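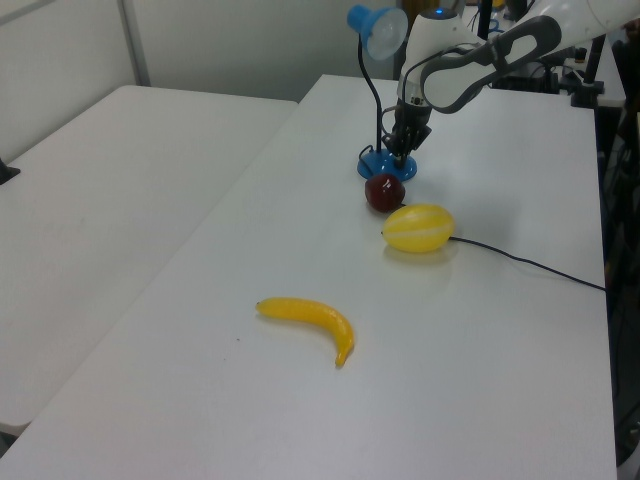 Softer wheels are always slower, came one comment on the Tuesday session, so why would a shop stock them for anyone but beginners? It depends on the ground. On a smooth indoor floor a hard wheel rolls farther from the same push. On rough asphalt the hard wheel bounces over every pebble and loses speed, while a soft one gives a little and keeps rolling.

Skate Shop Basics, Unit 5: Wheels and Bearings

Diameter
Measured in millimeters. Small wheels are lighter and quicker to get moving. Large wheels hold their speed and roll over cracks. The Ultus cruiser wheel we passed around is 69 mm and needs a riser pad on most boards. Without one, the wheel can touch the deck in a hard turn and stop dead (wheel bite).

Hardness
Most wheels carry a number on the A scale. Higher is harder. The upper 70s to low 80s suit streets and paths, the upper 90s suit parks. Some makers print a B number on very hard wheels – the two scales do not line up, so don't compare them directly.
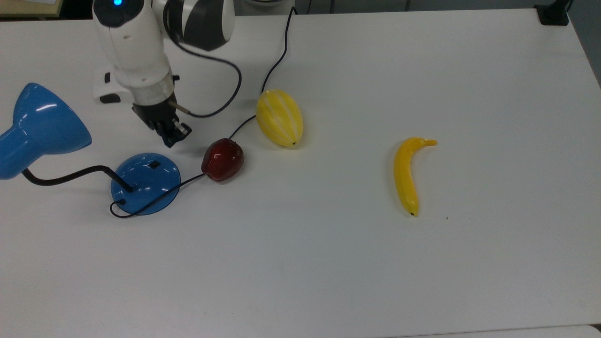 Bearings
Nearly all skateboard wheels take a 608 bearing, two per wheel. Shields keep out dirt. Flandau sells one with a removable rubber shield, the easiest kind to clean. To service it:
Lift the shield with a pin.
Soak the bearing in solvent, never water.
Let it dry fully.
Add two drops of light oil and spin it.

Axle nuts
Tighten until the wheel stops moving side to side, then back off a quarter turn. A nut that is too tight makes a good bearing feel bad. Check this before you sell anybody a new set.

Stock exercise
Barko has a budget of $4,000 for wheels and spends $3,000 of it on park sizes. Most of its customers ride to school. Write half a page on what you would change, and bring it to the next class along with a skate tool.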